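Lesstead Table – Care and Setup
Section 2: Everyday use, drinks and spills

Read before putting anything on the top. Takes two minutes.

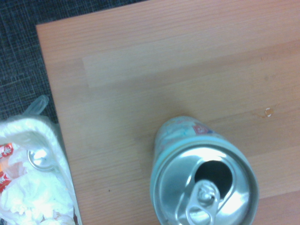
2.1 Drinks on the table

1. Wipe the top first. Dry cloth, no spray.
2. Set cans and glasses down flat, well in from the edge. Opened cans tip easy, specially half empty ones.
3. Lift to move. Don't slide – grit under the rim of a can will mark the finish.
4. Cold drinks: use a coaster. Betora cork ones fit the drawer, any other kind is fine.
5. Hot mugs: coaster always. Pots, never.

NOTE: Tab down flat after opening. A tab sticking up catches sleeves.

2.2 If something spills

1. Blot, don't rub. Work along the grain lines.
2. Soda or beer – go over it again with a damp cloth, then dry. Sugar left behind goes sticky in some 2 hours.
3. Check the table edge and the underside of it. Drips collect there and end up on the carpet.
4. Carpet: cold water, white towel, press. Repeat untill the towel comes up clean.

CAUTION: No bleach, no scouring pads, no Daza wax or other polish. Wax leaves a haze and you can't get it off easily.

2.3 Pale patches

Bands of lighter and darker tone are part of the pattern. Leave them alone. A pale spot that shows up under a mug or dish is heat damage – stop using that spot and see page 32.

Replacement edge strip: part 321. Ask for Retno Manurung at the parts desk, have your order number ready

Revised February 9, 2020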